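그릇을 물려받지 않을 권리

나는 한국에 온 지 9년이 되었고, 아직도 이 나라 말로 글을 쓸 때는 사전을 옆에 둔다. 그래서 문장이 조금 딱딱해도 이해해 주시면 고맙겠다.
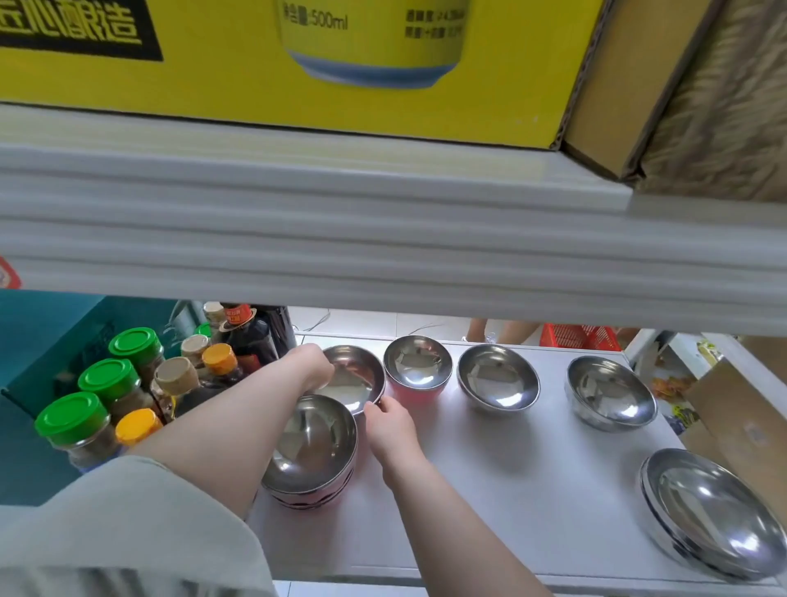

오늘 쓰고 싶은 것은 물려받는 일에 대한 내 의견이다. 나는 부모의 물건을 자식이 꼭 받아야 한다는 생각에 반대한다. 이 말을 하면 사람들은 보통 값이 나가는 물건을 떠올린다. 반지, 시계, 땅 같은 것이다. 그런 물건은 법이 정해 주기 때문에 오히려 간단하다. 어려운 것은 값이 없는 물건이다. 바깥이 분홍색이고 안쪽은 거울처럼 반짝이는 스테인리스 그릇, 아무 무늬도 없는 보통 스테인리스 그릇, 그런 것들이 선반 아래 칸에 차곡차곡 쌓여 있을 때, 두 손으로 하나씩 꺼내는 사람은 무엇을 기준으로 남길 것과 버릴 것을 정해야 하는가. 법도 모르고 시장도 모르는 문제이다. 나는 이 문제를 2년 전에 만났다.

내 고향은 오르스카라는 작은 도시이다. 어머니가 돌아가신 후에 나는 휴가를 받아서 그 집에 갔다. 언니는 먼저 와서 목록을 만들고 있었다. 언니는 꼼꼼한 사람이라 공책에 줄을 긋고 번호를 썼는데, 부엌과 창고만 적었는데도 161번까지 갔다. 접시, 냄비, 유리병, 병뚜껑만 모은 상자, 고무줄 뭉치. 나는 그 공책을 보고 처음에는 웃었고 그다음에는 화가 났다. 왜 화가 났는지는 한참 후에 알았다. 공책의 오른쪽에 칸이 두 개 있었고, 거기에 언니 이름과 내 이름이 있었다. 세 번째 칸이 없었다. 버린다는 칸, 또는 다른 사람에게 준다는 칸 말이다.

언니의 생각은 이러했다. 어머니가 버리지 않은 것을 우리가 버리면 어머니의 판단을 무시하는 것이다. 나는 이 생각이 아름답다고 느끼지만 맞다고 느끼지는 않는다. 어머니가 고무줄을 모은 것은 고무줄이 귀한 시절을 살았기 때문이다. 그 판단은 그 시절의 어머니에게 맞았다. 우리가 고무줄을 보관한다고 해서 그 판단을 존중하게 되는지 나는 잘 모르겠다. 서랍 하나가 더 차는 것은 분명하다.

한국어에는 손때가 묻었다는 표현이 있다. 나는 이 표현을 배웠을 때 매우 놀랐다. 내 모국어에서 때는 나쁜 것뿐이고, 좋은 때는 없다. 그런데 한국 사람은 오래 쓴 물건을 말할 때 이 말을 정답게 쓴다. 번역을 같이 공부하는 심로운 씨에게 물었더니, 손때는 닦아야 하는 때와 다르고 시간이 묻은 것이라고 설명해 주었다. 나는 그 설명을 공책에 적었다. 하지만 나중에 다시 생각하니 의문이 생겼다. 손때가 시간이라면 그것은 그 손의 시간이다. 내 손의 시간이 아니다. 다른 사람의 시간이 묻은 물건을 내 집에 두는 것은 가끔은 위로가 되고 가끔은 짐이 된다. 로운 씨도 이 말에는 동의했다. 로운 씨 집에는 할머니의 재봉틀이 있는데, 이사를 할 때마다 제일 먼저 그 자리를 정해야 한다고 한다.

나와 다르게 생각하는 사람들의 말도 공평하게 적어야 한다. 첫째로, 물건은 기억의 손잡이라고 하는 사람이 있다. 손잡이가 없으면 문을 열 수 없다는 것이다. 이것은 강한 주장이고 나도 부분적으로 인정한다. 나는 어머니의 국자를 보면 어머니가 국을 뜨기 전에 국자로 냄비를 두 번 치던 소리를 기억한다. 국자가 없었다면 그 소리를 잊었을지도 모른다. 그러나 손잡이는 하나면 된다. 문 하나에 손잡이를 쉰 개 다는 사람은 없을 것이다.

둘째로, 낭비를 걱정하는 사람이 있다. 멀쩡한 그릇을 버리고 새 그릇을 사는 것은 부끄러운 일이라고 한다. 이 말에는 나도 완전히 찬성이다. 다만 받지 않는 것과 버리는 것은 같은 말이 아니다. 고향 집에서 두 정거장 떨어진 곳에 귄도우두라는 식당이 있다. 튀르키예에서 온 부부가 하는 집인데, 손님이 많을 때는 그릇이 모자라서 주인이 설거지를 하면서 주문을 받는다. 우리는 어머니의 큰 그릇을 거의 다 그 집에 주었다. 언니는 이틀 동안 나와 말을 하지 않았다. 지금은 언니가 그 식당에 나보다 자주 간다. 물론 언니는 내가 옳았다고 말한 적이 없고 나도 그 말을 기다리지 않는다.

셋째 의견이 가장 대답하기 어렵다. 받는 것은 물건을 위해서가 아니고 주는 사람을 위해서 한다는 의견이다. 살아 있는 부모가 그릇을 싸서 주실 때, 필요 없다고 말하면 부모는 자기가 필요 없다는 말로 듣는다. 나는 한국 친구들이 명절 후에 짐을 들고 돌아오는 모습을 보면서 이것을 배웠다. 한 친구는 원룸에 사는데 어머니가 주신 김치통이 신발장 안에도 있다. 그 친구에게 거절하라고 말할 용기는 나에게 없다. 그래도 나는 이 문제는 부모 쪽에서 먼저 풀어 주어야 한다고 생각한다. 자식이 거절하는 것보다 부모가 묻는 것이 훨씬 쉽다. 이것이 너에게 필요하냐고 한 번 묻고, 아니라는 대답을 들어도 얼굴이 변하지 않는 것. 쉬운 일은 아니지만 연습할 수 있는 일이다.

장례 후에 나는 사르케몬트에 사는 이모에게 가서 이 이야기를 했다. 이모는 여든이 넘었고 말을 돌려서 하지 않는다. 이모는 자기 찬장을 열어 보이고, 원하는 것이 있으면 지금 가져가고 없으면 없다고 말하라고 했다. 나는 작은 설탕 그릇을 하나 골랐다. 이모는 신문지로 그것을 싸면서, 뚜껑이 원래 다른 그릇의 것이라서 잘 맞지 않는다고 알려 주었다. 나는 그날처럼 가볍게 물건을 받은 적이 없다. 거절할 수 있었기 때문에 받는 것도 기뻤다.

그래서 내 주장은 작고 실용적이다. 목록을 만들 때는 칸을 세 개 그리자. 가능하면 주인이 살아 있을 때, 주인과 같이 그리자. 그리고 세 번째 칸에 쓴 것을 불효라고 부르지 말자. 나는 불효라는 단어도 사전에서 찾았는데, 그 설명에 그릇 이야기는 없었다.

그때 내가 한국에 가져온 것은 국자 하나와 병뚜껑 상자이다. 국자는 이유를 설명할 수 있지만 병뚜껑은 설명할 수 없다. 언니가 전화로 가끔 물어본다. 나는 아직 세어 보지 않았다고 대답한다.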